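The Microwave at Trembridge

One

I had been in the Trembridge flat for 23 hours when Cirilo rang to say he was coming round for his supper. I told him there was no supper. I told him there was hardly a kitchen, just one big white table in the middle of the room and a lot of boxes marked with Maricruz's handwriting, which looks like something a hen did (I love her dearly, but I'd opened three boxes looking for the kettle and found shoes in all of them).

"You've got the microwave," he said.

I did have the microwave. It was the only thing I'd taken from my uncle Teodoro's house when we cleared it, apart from the coat rack, and I'd only taken that because it was such a cheerful colour and no one else wanted to carry it down the stairs. Everybody else had gone for the good stuff. My cousin Gumaro got the clock, the one with 1837 painted on the face, and drove home with it strapped in the front seat like a bride. Heriberto got the tools. I put my hand up for the microwave and there was a bit of a silence, and then Heriberto said, "Well, if you're sure."

I was sure. When I was small and my mother worked late, I ate at Teodoro's, and what Teodoro made was noodles. He made them one way. You took the dry block, you snapped it over the bowl, you put the water on top and then a saucer on top of that, and you gave it as long as it took him to find his glasses. He called this dish Grandness. "Will you take some Grandness?" he'd say, with a tea towel over his arm, and I'd say yes please, and we'd eat it with the radio on. I was nearly grown up before I found out it wasn't the proper name for it. I'd asked for it in a café!

So when Cirilo turned up, wanting to be fed, I said he could have Grandness or he could have toast, and I hadn't found the toaster.

He took the only decent chair. He would. He sat himself down at the side of the table, one hand on the edge of it as if he was about to chair a meeting, got his phone out and started telling me what other people were having for their tea. I went through another box. Shoes again. Then, right at the bottom, wrapped in a jumper, the little tan bowl.

I'd forgotten about the bowl. It isn't big enough for a whole block, it never was, and Teodoro always had to feed the second half in once the first half had gone soft. I stood it near the front of the table and found the noodles, and for a moment I couldn't think which way round he used to hold them.
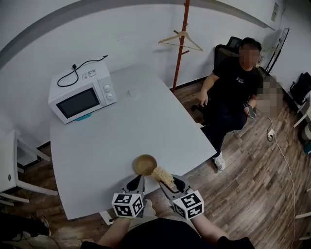
Two

"Is it plugged in?" said Cirilo, and of course it wasn't. The flex was still in a heap on top where I'd dumped it.

The nearest socket was behind a tower of boxes, and by the time we'd shifted them he had dust all over his trousers and had stopped reading me other people's dinners. I turned the top knob. Nothing. I turned the bottom one. Nothing. Cirilo gave the side a slap, which was exactly what Teodoro used to do, and I must have made a face because he said sorry to it — to it, mind, and I've known him 20 years and he's never once said sorry to me.

Then the light came on, and round it went, grumbling away just as it always had in the back kitchen with the rain on the roof.

We had no saucer so we used the lid of a biscuit tin. We had one fork. I did the second half of the block the way you're meant to, bit by bit, and Cirilo asked what the holdup was, and I told him about the glasses and the tea towel and the café. He put his phone in his pocket.

"And what did the waiter say?"

"He said they'd just run out."

Cirilo laughed so much he had to hold on to the table. When he'd finished he wiped his eyes and held out his hand for the fork, and I said he could wait his turn. There was another packet somewhere, probably in with the shoes.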